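4. Boxes on shared tables: what the tidying claims rest on

4.1 The claim

Most of the writing on shared worktables takes it as settled that giving people a box keeps the table clear. Kettler puts it most strongly: a person with a place for papers will put papers in it, and the tabletop will follow. Sisodia's handbook for small offices repeats the point with little change, and the Pimano guidelines turn it into a purchasing rule, one box per seat. We went looking for the evidence under these statements and found less than we had hoped. Kettler cites two office visits. Sisodia cites Kettler. The Pimano guidelines cite nothing, though the wording is close enough to Sisodia's that we think we know where it came from.

None of this makes the claim false. Boxes may well help. But a rule that tells an office what to buy ought to stand on something firmer than a pair of visits, both of them made in the morning, before much work had been done on the tables in question.

4.2 Setting

The work reported in this section was done at the Jalach reading rooms and at a shared office in Biltport. The two sites are alike in one way that matters: people do not own their seats. Whoever arrives first takes the place by the window, and whatever was left there the evening before is either moved, used, or complained about. Between them the sites had seven tables in use during our stay, all large enough for several people to spread out, and we followed them for seven weeks.

Boxes were already present at both. We did not choose them and would not have chosen all of them. They varied in color and in how much floor or table they took up, and several had been in place for so long that regular users no longer agreed on what they were for. Huerta collected the users' own names for the boxes during her interviews, and the list is a muddle. The same box could be "the paper one," "Ingeborg's," "the green one," or "that thing." Names that pointed to contents were the least common kind, which sits badly with the idea that a box tells people what to do.

4.3 What counts as tidy

We spent more time on this question than we had planned to. Earlier studies use photographs rated by outsiders, who say how tidy a table looks. The trouble is that a table with a full box on it and little else tends to be rated as tidy, while the same papers in a neat pile with no box are rated as clutter. If the box itself raises the score, then a study that adds boxes and reports better scores has shown only that raters like boxes.

Bauerfeind suggested a plainer measure, which we adopted: whether a person sitting down could begin work without first moving something that belonged to someone else. This has problems of its own. People differ in how willing they are to move another person's things, and some will work around a stack of folders all day sooner than touch it. Still, it has the merit of being about the table and its use, and it can be asked of the person sitting there.

By that measure the boxes made less difference than the handbooks lead one to expect. Tables with a box were somewhat easier to begin work at early in the day. By late afternoon we could see no difference that we would be willing to defend. Saturday was odd at both sites, with few users and a good deal of sorting done by the same people each time, and we have left it out of the comparison.

4.4 Sorting in and sorting out

A second finding surprised us, although the regular users treated it as common knowledge. Putting a thing in a box is quick. Getting it out again is slow, and the cost falls on whoever needs it later. Kha Lưu, who kept the diary for the Biltport site, recorded searches of up to 20 minutes for a single sheet that had been filed by a helpful colleague. In each of these cases the table had been cleared, and by an outside rater's standard it would have scored well.

The handbooks do not discuss retrieval. They treat clearing the surface as the end of the task, and so they count a box that swallows everything as a success. We are inclined to see it the other way. A box into which things vanish has moved the disorder a short distance sideways and made it harder to see. Ostermann's earlier notes on kitchen drawers make much the same complaint in stronger language.

We should be fair to the other side here. Some users told us they were glad to have the surface clear even when they could not find things afterward, and that a bare stretch of wood helped them settle. We have no reason to doubt them. It is a real benefit, but it is a different benefit from the one advertised, and it ought to be argued for under its own name.

4.5 Color and labels

The advice to sort by color is even more thinly supported. Pale colors are said to look calm and bright ones to help people remember. At our sites the color of a box served mainly as something to call it by when asking across the room. Nobody we interviewed could state a color rule for their own table, and when two people at the same table were asked separately they gave different accounts.

Labels fared little better. What a user wants to know is what goes inside, and a maker's name answers a different question. Figure 2 gives a case in which the only lettering we point to is a name on a plate. Handwritten labels were tried at Jalach before we arrived. Those that survived were out of date, and the users had learned to ignore them, so that a label saying one thing and a box holding another caused no trouble at all. We take this as a sign of how little the labels had been doing in the first place.

4.6 Limits

Our own evidence is modest. The diary at Biltport was kept by one person with firm views on filing. The Jalach users knew we were interested in tidiness, and some cleared up when they saw Huerta coming – a few told her so. We also have no site without boxes, which means that we cannot say what would have happened on a table that never had one. A skeptical reader could turn most of Section 4.1 back on us, and we would have to accept a fair part of it.

What we would ask for is a comparison in which boxes are removed from some tables and left on others, with retrieval recorded alongside clearing, and with visits made late in the day. Until someone has done that, offices would do well to hold off on buying a box for every seat, and to find out first what is in the ones they have.

Figure 2. Pale mint-green box beside a wooden tabletop. The narrow metallic nameplate reads "deli".
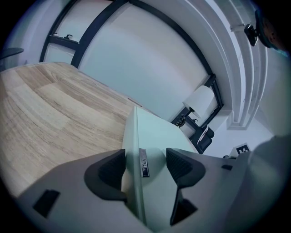

Does giving each person a box keep a shared table clear?

It may help a little early in the day, but we found no lasting difference by late afternoon, and things put away in boxes could be slow to find again.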